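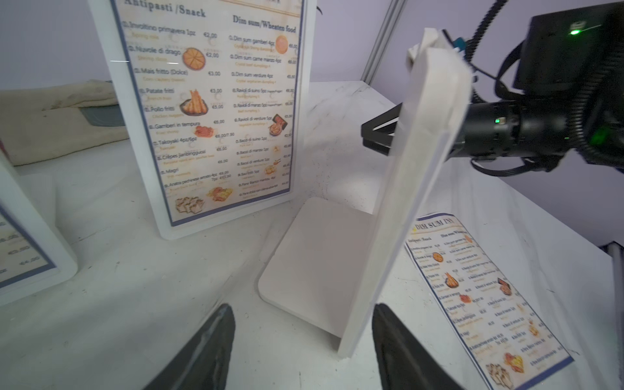 Session 4: Forgiving someone who hasn't said sorry

Okay, last time we got as far as the easy case (easy on paper, anyway!), where the other person comes to you, owns up and asks to be forgiven. Several of you stayed behind afterward with the same question, so I've moved it up a session. What do we do when the apology never comes?

Please read Genesis 45 and Genesis 50:15-21 before class. Read them slowly, and read them in that order. I used to stop at chapter 45, with all the weeping and hugging, and I missed how nervous the brothers still are years later once their father has died. They've been living on Joseph's forgiveness all that time and they don't quite trust it. I find that so true to life.

Some words we need to keep apart

Forgiving is something I can do on my own, in my kitchen, with the door shut. I let go of the debt. I stop collecting on it.

Reconciling takes both of us. If my sister won't pick up the phone, I can't reconcile with her by trying harder, and I shouldn't beat myself up over that.

Trusting again is slower still and it has to be earned. You can forgive the man who emptied your savings and still not hand him your bank card. I've met people who were told otherwise by a pastor they respected, and it did them real harm.

Excusing is a different thing altogether. If what happened was okay, there's nothing to forgive! Forgiveness starts by saying that it was wrong. 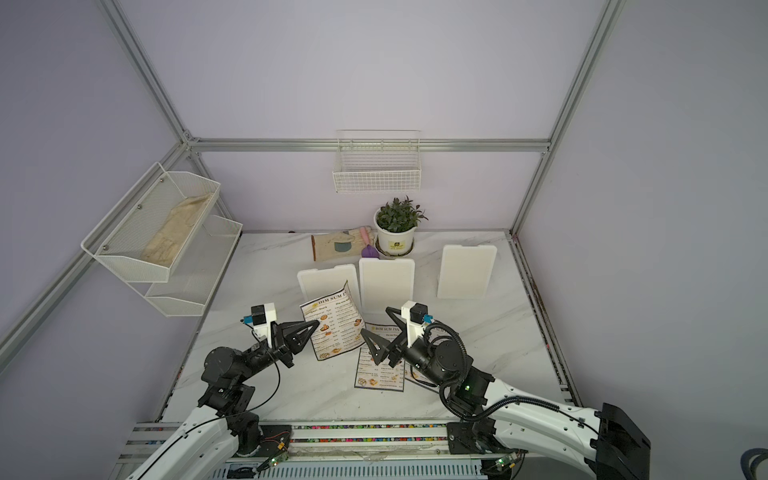
Page last changed: March (reading list and homework)

What the old writers did with this

The Watard prayer book, printed in 1657, has an evening prayer "for them that have wronged me and know it not." I love that last bit. Half the people I've carried around in my head for years have no idea they're in there. The prayer asks for their health and a good night's sleep, and then it asks that the person praying may sleep too. It doesn't ask God to make them see what they did. When I first used it I kept wanting to add that part.

In the Michalski reader (the blue one, pages are marked on the reading list) you'll find a much sterner view, that forgiveness can't be given until there is repentance. He leans on Luke 17:3, "if he repents, forgive him," and it's a serious argument, so please don't skip it just to get to the comforting stuff. My own answer is that Luke 17 is talking about what I say to the person's face, while Mark 11:25 is talking about what I do when I stand and pray. You may not buy that. Bring your objections. 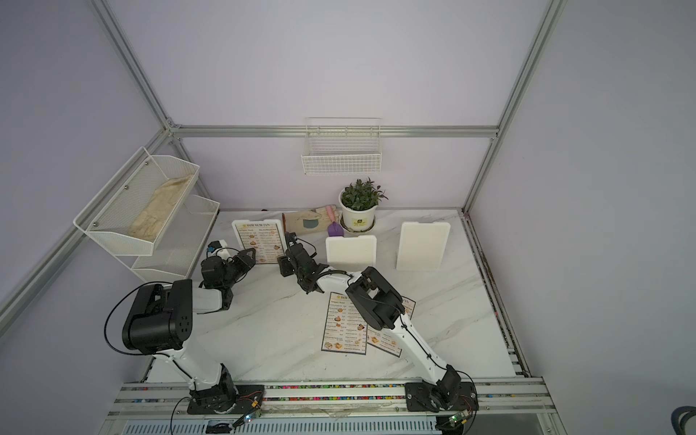 Maja Śliwiński wondered whether all this lets the other person off too lightly: if I forgive in private and never say a word, how will they ever learn? And what about the next person they hurt?

It's a good push, and I gave a poor answer in class, so let me try again. Forgiving in my heart doesn't stop me from speaking up. Sometimes I can only speak up well once I've forgiven, when my voice has stopped shaking and I'm not trying to win. And if somebody else is at risk, you report it, to the police if need be, and you don't wait until you feel forgiving first. Please hear me on that one.

She also said that some days it feels as if she has to forgive the same thing all over again. Me too! I don't think it means the first time was fake. A memory comes back, and you let go of it again.

Homework

Set aside 30 minutes, somewhere you won't be interrupted. Write down what happened in plain words, what it cost you, and what you still wish the person would say. Keep it under 1000 words. I won't collect it and you don't have to show it to a soul.

Then read Psalm 13 out loud and notice where the mood turns. If yours hasn't turned, stop at verse 2 and stay there for now.
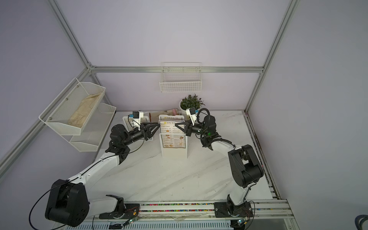 Two robot arms over a white marble-patterned tabletop.

If this week's topic brings up something heavy, you can catch me after class or call the chaplain's line at Iltar, which is open until 9 in the evening. We're in the Denell room again next time, and we'll start with your objections to my reading of Luke.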